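Clerkent and Oditz Friends of Um – minutes of the February meeting

The chair opened at 7 in the evening with a warm welcome to all, and was especially glad to see so many of our newer members from the Zurnden side. The last minutes were agreed. Most of the evening went on the new rules for minority-language schools in Um, where almost 100 families have now been told that lessons must be in the state language only.
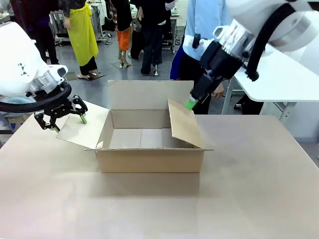 Has the ministry replied to our letter?
Only with a short note saying it had been passed to the regional office, and that we should allow 60 days.

Members felt this was rather a long time to wait, and it was agreed to write again – politely, but with copies to the press.
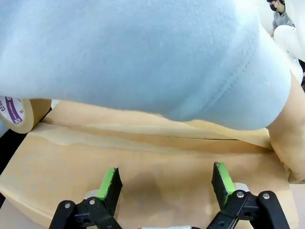 The secretary then read out a very moving letter from a parent in Um, and it was agreed to put it in the spring newsletter if the family is happy for us to do so.
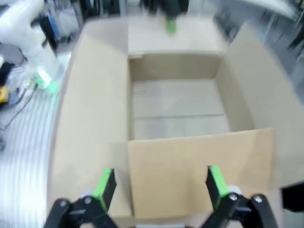

On the petition, we have 90 new names since Christmas, for which many thanks to everyone who stood out in the cold. Sheets should come back before the next meeting, please, even half-filled ones.

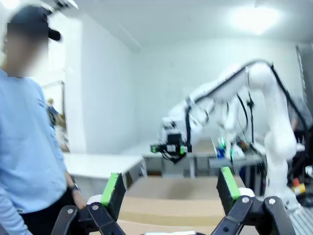 Blue shirt and navy cap.

The meeting closed at 9, with tea.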